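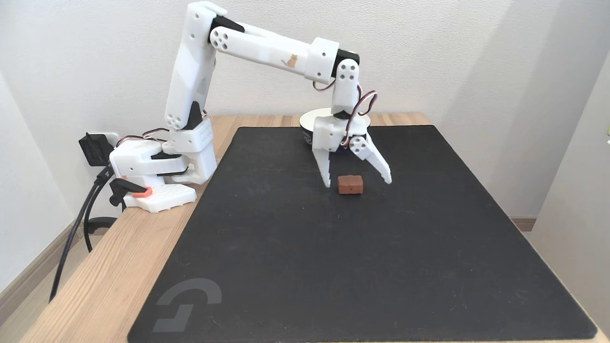

Trikidov fits large desk mats to workroom tables

Work to re-equip the shared workroom at Trikidov finished in January 2019, with large black desk mats laid on the light wooden tables along the white wall. The room reopened to members on the Saturday morning and is running to its normal hours.

The mats replace a mixture of cutting boards, offcuts of cork and place mats that had built up over several years. They were bought from Skalari, a local supplier of office and school furnishings, in a single order of 17. Two of these are being held in the store cupboard as spares.

Each mat covers most of the tabletop. A strip of bare wood has been left along the left side so that clamps can grip the table directly. Earlier trials with a mat running the full width of the table were dropped in the autumn, when it was found that clamp pads marked the surface and, over a week or so of use, pulled the mat out of line.

Liên Mạch, who manages the building, said the choice of colour was settled by a short test under the ceiling lights. Grey, green and black samples were put out for 30 days on three tables, and members were asked to note which one they found easiest to work on. Black was preferred for small parts in pale or mid-brown wood, white plastic and bare metal. It was rated worst for black screws, and a shallow white tray is being added to each table for these.

"The old boards were all different thicknesses," she said. "If you were working across two of them, nothing sat level. One flat sheet deals with that, and it can be wiped."

The tables themselves have been kept. Kha Ung, a joiner who rents bench space in the same building, checked the tops for flatness before the mats went down and found one with a rise near the middle. It was planed by hand and given two coats of clear hard oil. The remaining tops were sanded lightly and left as they were. He also tightened the leg fixings and replaced five bolts that had stripped threads.

All the tables along the wall now stand with the back edge against it. They had previously been set a hand's width out to leave room for cables, but tools and offcuts tended to drop down the gap. Cables are to be brought round the side of the table and held with ties. Members are asked not to tape them to the mat – the adhesive leaves a residue that the supplier's cleaner does not remove.

The wall was repainted in plain white at the same time. Shelves that used to hang over the tables have been moved to the corridor side of the room, and the stock of wood blocks, dowel and sheet plastic is now kept there in labelled boxes. Pieces left on a table overnight should carry a name and a date.

The following rules apply to the mats:

Knives may be used with light pressure only. Heavy cuts should be made on the boards at the sink end.

Hot glue guns and soldering irons must be on a stand.

Clamps go on bare wood, with a pad under the foot.

Mats should be cleaned with a damp cloth and left flat. They should not be rolled or folded.

The cost of the work, including paint and oil, has been met from the room's equipment budget. Monthly fees are unchanged for the 61 current members.

Some members had asked for printed grid lines on the mats as a help in squaring up small work. Tươi Âu, who looked after the order, said gridded mats were available in the smaller size only and would have left a join across each table. A loose steel rule and a set square have been placed in the drawer of every table instead, and a printed grid sheet can be borrowed from the desk.

A check on wear is planned for March. Mats with cuts deep enough to catch a fingernail will be turned over, and the two spares will be used if both faces are worn. Members who find a mat lifting at the corners before then should tell Cúc Thái at the front desk, giving the table number.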